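Trarkby Brow and Lash Room
Hygiene and safety checklist, treatment area and wax station
Completed by: Beathag Lennox
Checked with: Margus Kļaviņa
Month: July
Sheet 16

Mark each line Yes, No or N/A. Anything marked No needs a comment and a name against it. Keep the finished sheet in the folder under the reception desk.

1. Before opening

Hand wash basin clear, soap and paper towels stocked: Yes
Couch cover changed, new paper roll fitted: Yes
Floor swept and mopped, no loose mats: Yes
Magnifying lamp clean and arm holds its position: No
Comment: The arm on the Gerlach lamp drops when it is stretched right out. Margus tightened the side knob and it held for one client, then slipped again. Do not use it over a client's face until it has been looked at. Use the small lamp from the back room.

Window opens and closes: Yes
Comment: Stiff, but it opens.

2. Wax station

Heater on a level, heat-proof surface: Yes
Lead undamaged, plug not warm: Yes
Thermostat turned to working mark and not above: Yes
Wax tested on inside of wrist before each client: Yes
Spatulas used once and thrown away: No
Comment: I found 2 used spatulas lying beside the pot at lunchtime. I don't think they went back into the wax but I can't be sure, so the pot was emptied, wiped out and refilled. One dip, one spatula, straight in the bin. This was on the last sheet as well.

Collar and rim of pot free of drips: Yes
Pre-wax cleanser and after-wax oil in date: Yes
Comment: The Vovosar oil has no date written on it for when it was opened. Please write it on the base with the marker.

3. Tweezers, scissors and thread

Tweezers washed, dried and put through the steriliser: Yes
Steriliser log filled in: Yes
Comment: Cycle 483 is missing the initials. Beathag has asked whoever ran it to sign.

Scissor points not bent: Yes
Thread cut fresh for each client, none held in the mouth: Yes
Spoolies and brushes single use: Yes
Spare tweezers available: Yes
Comment: 4 pairs in the drawer, one with a weak grip. Take that one out.

4. Surfaces, food and drink

Worktops wiped between clients: Yes
No food in the treatment area: Yes
Drinks kept away from tints, wax and clean tools: Yes
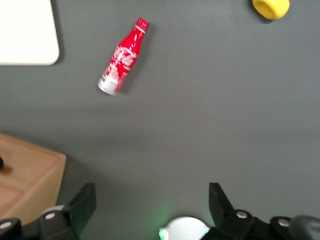
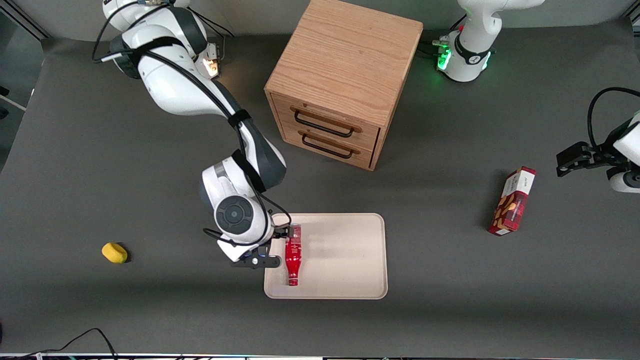 Item 4: drinks. Red bottle lying on its side.

Comment: Drinks belong in the staff room. Water for clients is fine if it is in a paper cup.

5. Tinting and lamination

Patch test on record for every client booked: No
Comment: One client came in for a brow tint with no test on her card. She was given a wax and tidy instead and booked back in. Reception must check the card when the booking is made, including for regulars who have been away a while.

Tint mixed in a clean dish, leftover thrown away: Yes
Eye wash bottle sealed and in date: Yes
Barrier cream applied with a fresh bud: Yes
Lamination timer working: Yes
Comment: The beep is very quiet. New battery tried, no difference. We can manage with it for now.

6. Waste and laundry

Lidded bin lined and not overfull: Yes
Used towels in the closed bin, not on the chair: Yes
Towels washed at 60 degrees: Yes
Comment: Stestier collected the bag a day late. There were enough clean towels but only just.

7. First aid and fire

First aid box complete: No
Comment: Short of burn dressings. Ordered.

Back door clear: Yes
Extinguisher in place, pin and tag present: Yes

Actions

Lamp arm: Margus to ring Gerlach and ask for the part.
Spatulas: Beathag to speak to everyone at the morning meeting.
Patch test cards: reception, from today.
Burn dressings: check the box again when the order comes in and change item 7 to Yes.
Initials for cycle 483: still waiting.

Signed: B. Lennox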